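Equipment planning meeting, Tirow workshop
2nd February, upstairs room

I'm doing the minutes again, so they come out the way I talk. If I got your bit wrong, tell me and I'll fix it before they go on the shared drive.

Gunārs Rebane chaired. Seven of us in the room, plus the Saris people on the phone for the budget part only. Thanks to everybody for giving up a Sunday, and sorry about the heating!

Last time's minutes: accepted with one change. I had written that the second arm was "agreed." It was "talked about." Fixed now.

Money first, because Saris had to hang up early. They're keeping our equipment line where it was, and anything we don't commit by August goes back into the general pot. Gunārs asked if we could carry some of it over and the answer was no, pretty quickly. So we need a list, in order, with prices on it, and that took up most of the afternoon.

Second arm. Long talk, lots of opinions (mine included). We have two quotes, one from Trutumitz and one from Rätsep. Trutumitz is cheaper up front but charges separately for the controller training, and the lead time is longer than I'd like. Rätsep would give us the same mount we already use, so we could swap fingers between the two arms without making adapters. I said I'd pay a fair bit extra just to never make another adapter, and got a laugh, but I meant it. Gunārs wants both firms to requote with delivery included before he signs anything. Fair enough.

We did agree the second arm should run the same block pushing work as the first one, at least to start with. Same style of table, same wooden board on top, same shapes and colors. If we change the setup and the arm at once we'll never know which one is giving us trouble.

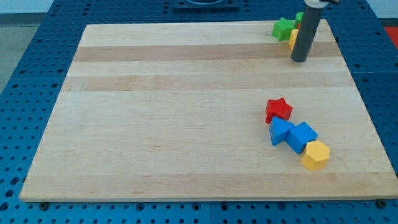

BENCH AND CONSUMABLES

Blocks. We'd like a full duplicate set, painted wood, with the stars, cubes, triangles and hexagons all in there. The price we have is $175 a set and that was the easiest yes of the day. I asked for matte paint to match what we've got. Shiny ones might be fine, but I don't want to find out in the middle of a run. Gunārs asked if we could cut our own, and we probably could, but we'd spend a week sanding little star points and I have other things to do with that week.

Boards. The pale maple with the couple of darker stripes stays as our standard. One question was whether the stripes matter, and whether we should hold out for a plain board next time. We went back and forth on it — I like the stripes, they give me something to point at when I'm telling somebody where a block ended up — and left it that the new board should be as close to the current one as the supplier can manage. Set aside $200 for it, shipping included.

Tables. Blue pegboard top again, same grid of small holes. I'm supposed to get the hole spacing off the old order instead of going at it with a ruler. Price still to come.

Fingers. The rod on the gripper is a plain dark gray cylinder with a rounded tip, so a spare shouldn't be a big deal to get made. We put down almost $300 for spares and one alternate tip. There was some feeling that a thinner rod would be nicer when the blocks are bunched up tight together, like a star with other pieces right up against it. I'd like to try that before we buy a second arm's worth of anything. Gunārs said okay, one thin one, as a test.

Service contract. Skipped. We don't know which arm we're covering yet, and I was getting hungry.

To do:

Gunārs: go back to Trutumitz and Rätsep for new quotes, delivery in the price, controller training on its own line.
Me: order the block set. Find the old table order. Draw up the thin finger and send it around.
Saris: confirm the August cutoff in writing.

Other business: the upstairs projector is on its way out, and no, it can't come out of this budget, I already asked. Also, whoever borrowed the long hex key, please put it back in the drawer by the door.

Next meeting once both quotes are in. I'll send a note around with the time.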